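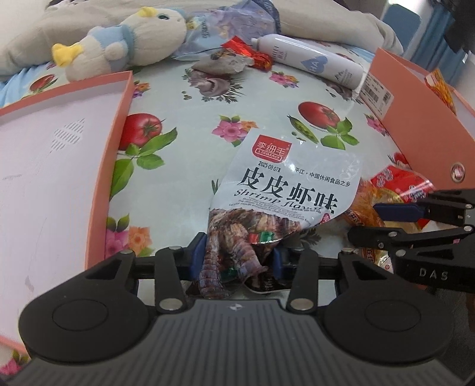 Week 4 — good practice for hand-held gripper demos

Meenakshi Ahuja, September. Slides are not posted, these notes are what you get. Bring them to lab.

Last week: what a demonstration is, how it gets stored. This week: rules. Most of the marks you lost in lab 1 were rules, so please read.

1. Before you pick anything up

Check the pads. Both sides, every session. A pad that has slid down the finger changes the grip and the recording won't tell you.
Wiggle each pivot. Play in the joint = tag it, put it on the Bullberg shelf, take another one. Do not tighten it yourself.
Open and close fully three times, then zero. Left hand first, then right. If you swap hands halfway you zero again.
Log sheet: your initials, gripper number, task code, start time. Task code is NOT the object name.

2. Setting the table

Patterned cloth is fine. Clutter is fine, we want it. What we don't want is the same clutter forty times, so move things between takes.
Toys, bottles, wrappers — leave them if they don't block the path of either hand.
Boxes open before the take starts unless opening is the task.
Nothing with a name, address or phone number on it. Shipping labels get peeled or turned away. Came up twice in the Ekon set and both sessions were pulled.

3. Soft packaging

Snack bags, sachets, anything foil. Hardest category in the course, also the one people rush.
Grip low or at a seam if you can. Pinching the middle of a full bag pops it or it rolls out.
Close until the bag stops moving in the pads, then stop. Crushing it is a fail even if it lands in the right box.
Lift, pause, move. The pause matters, the segmenter looks for it.
Printed side toward the wrist camera where possible. Don't fight the bag to get it there.
Foil glare: tilt the bag, not the lamp. Lamp stays where the Zokar checklist puts it.
Any language on the packaging is OK. Write down what is printed, not your translation of it.

4. Two hands

One hand works, the other waits in view or clearly out of it. Hovering half way is the worst option.
No hand-to-hand passes unless the task code ends in H.
Fingers of one gripper never cross the fingers of the other. Pinch risk for you, and occlusion.

5. Keep or discard

Keep: clean take, small fumble with recovery (mark it R).
Discard: dropped off the table, bare hand in shot, somebody talking about something private, zero not done.
Don't trim a bad take to make it look good. Discard and go again. Kanaujia batch had 2,000 takes submitted and 1,478 kept, that is a normal ratio, you are not being graded on it.

6. You

Stop at 90 minutes. Wrist strain is real, I have filled in the forms.
Food used as props does not get eaten. Yes, even sealed. It has been on the floor at some point.
Wipe handles at the end, pads with a dry cloth only — alcohol lifts the glue.

Terms you should be able to define: zeroing, occlusion, recovery take, task code, segment.

Reading: course pack to p. 38, skip the secton on suction cups, we do that after the break.

For lab: one page, own words, which rule in part 3 you would change and what you'd put instead. Hand in on paper, before you zero, not after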